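Borkilow 斑马绒试用：106块买一块黑白条纹，值不值

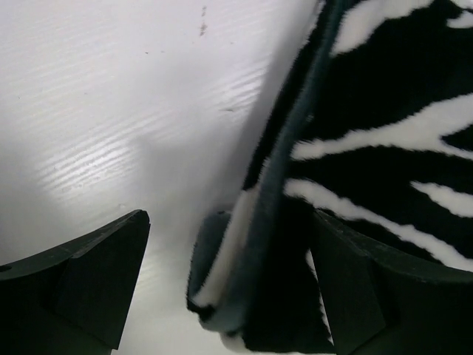
Borkilow 斑马绒，短绒面，黑底上是不规则的白条

先交代我的立场：我对毛绒类的东西一向不太信。家里前前后后进过不少，刚拆开都软，过一阵就结成一绺一绺的，像没睡好的狗。所以朋友 Amarachi Chukwu 发链接过来，说这个“真的不一样”的时候，我第一反应是去翻差评。

差评不多。商品页写着累计评价超过3,000条，前几页几乎全是五星，内容大同小异：“手感好”“孩子喜欢”“送人很有面子”。这种评价看得越多我越不踏实，一件东西要是真有那么多人用，总该有人抱怨点具体的吧，比如掉毛，比如洗完变形，比如寄来发现颜色跟图上差一截。我一直翻到很后面，才看到一条说“味道有点大，晾了好几天”，底下商家回复了一段感谢支持的套话。

就冲这条差评，我下了单。106块，运费另算，没凑到满减。

先说名字

商家管它叫“陪伴绒物”。我看了三遍也没明白这个词指什么，玩偶？靠的？摆的？详情页里的意思是都行，可以抱，可以垫，可以放桌上，开车的时候还可以搁在副驾驶。我对这种什么都能干的说法最警惕。厨房里号称能切能刨能压蒜的工具我买过两件，最后都只剩下切这一个功能，而且切得还不如菜刀。

为了省事，后面我就叫它斑马绒。反正你买它，买的就是那一层斑马纹。

花纹

花纹要先夸一句，做得比我预想的好。市面上不少斑马纹布是把一小段图案来回重复，条纹粗细差不多，远看像条形码。斑马绒的黑色面积很大，白条在上面横着走，弯弯曲曲，有的地方分岔，到了头慢慢收细，有一条长的横过中间，越往边条那头越窄。黑白交界的地方也不是一刀切的硬线，短毛会互相搭过去一点，看着有点毛毛的。喜欢干净利落图案的人可能会觉得糊，我倒觉得这样才像那么回事。

不过也别指望太多。详情页上写“还原草原质感”，我没去草原摸过斑马，写这句话的人恐怕也没有。据去过的人讲，活斑马的毛又硬又扎，跟这个完全两码事。它就是一块印得不错的短绒，这么说就够了，偏要往草原上扯，反而让人起疑。

黑的部分黑得比较深，这一点有利有弊。好处是显得沉稳，没有那种发灰发紫的廉价感。坏处嘛，养猫的、穿浅色毛衣的、家里爱掉头发的，你们自己想。我把它在沙发上放了一个晚上，第二天早上七点拿到窗边一照，黑的地方沾满了绒絮，白条上倒是看不出什么。后来我专门备了个粘毛滚筒，跟它放在一块儿，等于106块之外又多了一笔耗材。

手感

毛是短的。短毛的好处是不容易打结，也不太会钻到嘴里去（家里有小孩的懂我在说什么）。顺着毛摸很滑，逆着毛摸有一点涩，颜色也会跟着变深变浅。我妈摸了一下说“像旧电影院的椅子”，我琢磨了半天，觉得说得挺准，就是不知道算夸还是算骂。

蓬松度我持保留意见。商家的说法是“云朵般回弹”，我按下去，它弹回来，速度一般，跟我那个用了好些年的旧抱枕差不多。夜里我枕着它看了会儿书，脖子后面热得不行，翻了个面还是热。绒面都有这个毛病，谁也别说自己透气。冬天用还凑合，夏天我是不会碰的。现在正好十二月，所以我给它的分数大概已经占了季节的便宜，看评测的时候请自行打个折扣。

还有静电。干燥的晚上脱了毛衣再去拿它，噼啪一下，手指头疼了好一会儿。详情页写着“抗静电处理”，我拿不出仪器去测，只能说在我家客厅里，这个处理没怎么处理到。

气味

那条差评说的是真的。拆开塑料袋，一股新布料加胶水的味道，不冲，但是赖着不走。我把它挂在阳台上通风，头两天凑近了还闻得到，第四天才算散干净。要是打算送小孩，请提前几天买，别卡着生日到货。

Gladys Sang 跟我一起拼的单，她那件据说一点味道都没有。同一家店，同一天发的货，一个有味一个没味，这让我对它的品控打了个问号。她说是我鼻子太灵，我说是你感冒了。这事没吵出结果。

做工

接缝处我拿指甲拨了拨，针脚还算密，没有拨开的地方。边条缝得平，转弯的地方稍微有点鼓，不凑近看不出来。有一处线头没剪干净，我自己拿剪刀剪了。按这个价位，线头我可以忍，但页面上明明写了“逐件质检”，那请问质检的是哪一件？

掉毛方面，刚到手那两天有浮毛，用滚筒粘一遍基本就没了。之后我穿黑裤子抱过，裤子上没什么。这一项我本来准备好了要骂的，结果没骂成，给它记上一分。

清洗

重点说说洗，前面那些五星评价里几乎没人提这个。

标签上写的是手洗，不可拧，不可烘。我先照着来了一次，凉水加一点中性洗衣液，泡一会儿，轻轻压，换水再压。水没有变色，起码我没看出来，黑的没往白的上面跑，这是我最担心的一件事。麻烦在后头：它吸水吸得厉害，提起来死沉，又不让拧，只能用大毛巾裹着一遍一遍地按。我按废了两条毛巾，第二天摸里面还是潮的，拿去放在暖气旁边，隔一阵翻个身，前后折腾了三天才干透。

干了以后毛会往一边倒，要拿软毛刷顺着刷。刷完大致能回到原样，仔细摸的话比新的时候硬一点点。商家的“洗后如新”四个字，我给划掉一个字，剩下的你们自己品。

第二次我偷懒，装洗衣袋扔进洗衣机，开的轻柔档，水温设在31度（我家机器能一度一度地调，平时这功能没什么用）。结果呢，外观上跟手洗没多大差别，里面的填充倒是跑偏了，一头厚一头薄，我坐在地上揉了半天才揉匀。机洗是我自己不守规矩，不能怪它。但是说句心里话，谁家天天有工夫手洗一个陪伴绒物啊！

要是只是局部弄脏，我建议湿布蘸一点洗衣液擦。白条上的酱油印子当场擦能擦掉，隔夜就会留一圈淡黄。黑的地方随便，脏了也看不出来，这恐怕是它最大的优点。

放在哪儿好看

这种花纹挑地方。我家沙发套是碎花的，放上去像两个人在吵架，谁也不让谁。后来挪到白色的台面上，顺眼多了，黑白分得清楚，旁边别再摆花哨的东西就行。

只是白台面也有白台面的问题，稍微有一点灰点子、小黑点，在斑马绒旁边就特别扎眼，可能是黑白对着看，人的眼睛自动就挑剔起来了。我现在擦桌子的次数比以前多，不知道该不该算到它的功劳里。还有就是反光，白天窗户那边光一打过来，亮的地方晃眼，细纹也一道一道地显出来，而斑马绒那层黑毛一点光都不反，沉沉地趴在旁边。想拍照发出去显摆的人注意一下曝光，黑的容易拍成一坨。

绒面搁在光滑的地方会不会打滑？会一点。胳膊肘压在上面写字，它会慢慢往前溜，我得时不时拽回来。商家说能当桌面垫手用，我觉得偶尔垫一下可以，正经打字写东西还是算了。

跟别家比

我手边正好有一件 Kandcombe 的同类产品，比斑马绒贵，110块，其实也就差四块钱，可页面上的口气贵出一大截，什么“进口绒料”“设计师联名”，联的是哪位设计师，翻到底也没写。两件放在一起用了一阵，说说我的看法。

Kandcombe 的毛更长，头一天摸着确实舒服，过了一星期开始起绺，常压的地方最明显。花纹偏灰，不够黑，边界倒是很清楚，清楚得有点像贴纸。它胜在干得快，洗完一天半就能用，填充也没怎么跑。要是你三天两头要洗，多花那四块钱我不拦着。

斑马绒的花纹强过它，耐看，起绺的情况目前没有。干得慢，气味看运气。

还有一件是 Tatu Koech 借给我的，Rotich 的旧款，现在好像已经下架了。用了好几年，毛都磨得见底了，缝线一处没开。我摸着那个旧的，心里对手上这两件新的都不怎么服气。不过买不到的东西拿来比也没意思，提一句就算了。

售后

我给客服发过两次消息。第一次问填充是什么材料，对方回“优质环保填充亲”。我又问具体是什么，隔了一个多小时，下午四点多回了一句“聚酯纤维哦”。那一开始直接说聚酯纤维不就完了吗，这又不丢人。

第二次问气味的事，对方建议我晾一晾，并送我一张五块钱的券，下次消费可用，满减门槛高得我笑出了声。退换政策写的是七天，拆封以后影响二次销售的不退。绒面的东西，不拆封怎么知道有没有味道？这一条我看着就来气，希望他们改改。

Upendo Massawe 在另一个平台的 Grarkport 专卖店买的同款，说那边客服回得快一些，价格一样。我没在那边买过，话是她说的，仅供参考。

谁适合买

我尽量说得直接一点。你要是本来就喜欢斑马纹，家里底色干净，不养猫，也不指望它有什么了不起的功能，那可以买，花纹对得起这个钱。送给小孩的话，先通风，线头检查一遍，太小的孩子我不建议整晚放在床上，这跟牌子没关系，什么毛绒都一样。

你要是冲着“云朵回弹”“抗静电”“洗后如新”这几个词去的，劝你冷静。上面说过了，我一个都没感受到。

你要是已经有三个以上抱的垫的摆的，那更不必了，包括我自己。我买回来以后它在沙发、椅子、床尾之间换了一圈地方，现在待在白台面上，每天被我挪开擦桌子，再挪回去。

Stella Magesa 来家里吃饭，看到以后问我哪儿买的，我把链接发给她，顺便把气味、静电、干得慢都说了一遍，她听完还是下单了，说条纹好看。行吧，那就条纹好看。

打分的话，花纹给八分，手感六分半，做工七分，清洗四分，客服三分。综合我给六分，十二月份的六分。等到了夏天我再拿出来摸一摸，要是有变化，会在这篇后面补。

补充一点：有人留言问会不会褪色。到目前为止洗过两次，没看出褪。再洗几次什么样我不知道，商家说“永不褪色”，你们看着信。

再补充：粘毛滚筒别买太黏的，我第一卷太黏，把短绒都拽得立起来了，后来换了黏性弱的那种就没事。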